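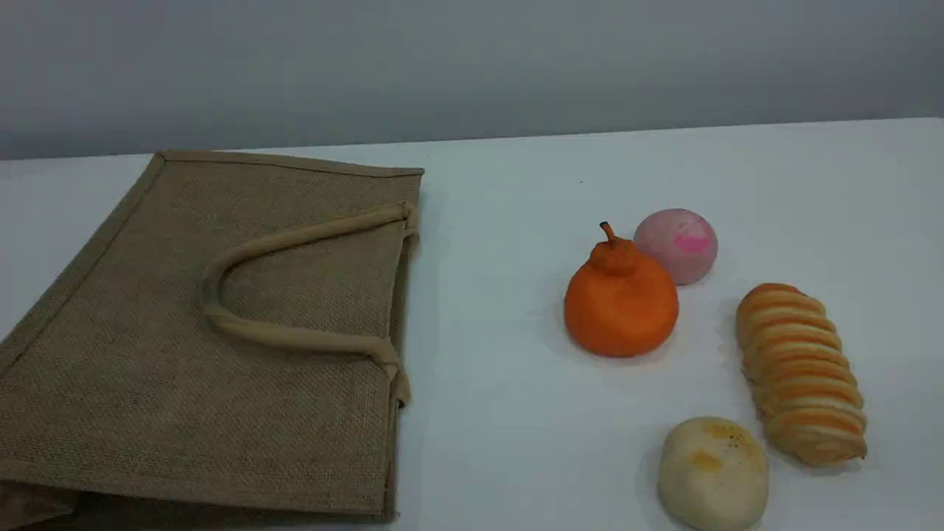
제3권 8쪽

4. 장바구니 보관과 세탁

4.1 처음 사용하기 전에

Dostance 황마 장바구니를 구입해 주셔서 감사합니다. 황마는 식물에서 얻은 섬유입니다. 그래서 새 제품에서 풀 냄새 같은 냄새가 날 수 있습니다. 이것은 고장이 아닙니다.

1. 포장을 열고 종이 꼬리표를 가위로 자릅니다. 손으로 당기지 마십시오.
2. 가방을 뒤집어서 안쪽의 섬유 가루를 가볍게 털어 줍니다.
3. 바람이 통하는 그늘에 15시간 동안 걸어 둡니다.
4. 냄새가 남아 있으면 3번을 한 번 더 합니다.

주의: 직사광선에 오래 두면 색이 연하게 변합니다. 한 번 변한 색은 돌아오지 않습니다.

4.2 식품을 담는 방법

1. 무겁고 단단한 것을 먼저 바닥에 놓습니다.
2. 작은 식품은 그 위에 놓고, 부드러운 과일과 빵은 마지막에 넣습니다.
3. 고기, 생선, 두부와 같이 물기가 나오는 식품은 반드시 따로 봉지에 넣은 후에 담습니다.
4. 전체 무게는 8kg을 넘지 않게 합니다.

참고: 소형(Srisuk)도 한도가 같습니다. 대형(Griltotico)은 이 책의 6장을 보십시오.

4.3 얼룩이 생겼을 때

1. 마른 천으로 얼룩을 눌러서 물기를 빼 줍니다. 문지르면 얼룩이 넓어집니다.
2. 찬물 600ml에 중성 세제를 조금 풀어 줍니다.
3. 부드러운 솔에 그 물을 묻히고, 섬유의 방향을 따라서 닦습니다.
4. 깨끗한 젖은 천으로 세제를 닦아 냅니다.
5. 모양을 손으로 잡고 평평하게 눕혀서 말립니다.

경고: 세탁기와 건조기를 사용하지 마십시오. 가방이 줄어들고 안쪽 코팅이 벗겨집니다. 표백제도 사용할 수 없습니다.

4.4 오래 보관할 때

가방이 완전히 마른 것을 확인한 다음에 보관하십시오. 젖은 상태로 접으면 곰팡이가 생깁니다. 접는 선은 매번 조금씩 다르게 하는 것이 좋습니다. 같은 자리만 계속 접으면 그 자리의 실이 약해집니다. 비닐봉지 안에 넣지 말고, 면으로 된 주머니를 사용하십시오. 장마가 있는 지역에서는 10월에 한 번 꺼내서 바람을 쐬어 주십시오.

4.5 손잡이 교환

손잡이의 실이 풀리면 사용을 멈추고 Trernari 수리 창구에 보내 주십시오. 보낼 때는 가방 안을 비우고, 꼬리표에 있는 제품 번호를 종이에 적어서 같이 넣습니다. 집에서 바느질한 손잡이는 보증을 받을 수 없습니다.

다음 쪽: 5. 보냉 주머니의 사용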